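Newsletter > Film > Sequels and Casting

October
By Myfanwy Lloyd

Trikach 3 has a cast, and most of it is the old cast
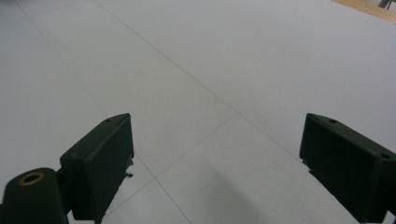
Uyên Hoàng wrote in within the hour to say that she had sat through the first two Trikach films on a night coach, with no sound, and followed both of them perfectly well. She would like to know whether the third will have a plot, and if so whether it could be kept short.

I can offer her some comfort. The studio, Didora, has put out a summary of Trikach 3 and it runs to 91 words, of which a fair number are the names of the leads. The three brothers are back. They have once again inherited something they shouldn't have (a hotel this time, after the boat and the dental practice) and once again they have each told a different woman that they own it outright. There is a wedding. There is a goat, carried over from the second film, where it got the best reviews.

What is new is the villain. Didora has been hinting for months at a serious actor in the part, the sort who does Chekhov and looks tired in interviews, and has now settled on the man who played the traffic warden in the first one. He gets a moustache and a helicopter. I was against this for most of a morning and have come round to it, as the traffic warden was the only person in that film who seemed to want anything.

The songs are another matter. There will be 7 of them, up from four, and the one already released, Obeidat, has a chorus made up of the word Obeidat. I have asked what it means. Didora says it is a feeling. My neighbour's children have it by heart and sing it at the bins.

Shooting starts as soon as the hotel is ready, the hotel being a real one that is still missing its top floor. The director says this will be written into the story. He said the same about the boat, and anyone who remembers the boat will recall that it was in dry dock for the entire second half and people kept pretending to be seasick.

As for whether anyone asked for a third film, a fan petition on Zuvlow gathered 3062 names in favour. A rival petition, asking for the goat to be given a film of its own, stands at 429 and is climbing. I have signed one of them.

Release is down for next spring, against two superhero pictures and a biography of a cricketer. Didora calls this a confident slot. The second film had a confident slot too, and I saw it on my own with a man who had come in to look for his gloves.

More when there's a trailer. Letters about the dental practice to the usual address, please, and do keep them clean.

You are receiving this newsletter because you signed up on our website. Unsubscribe or change your preferences at any time.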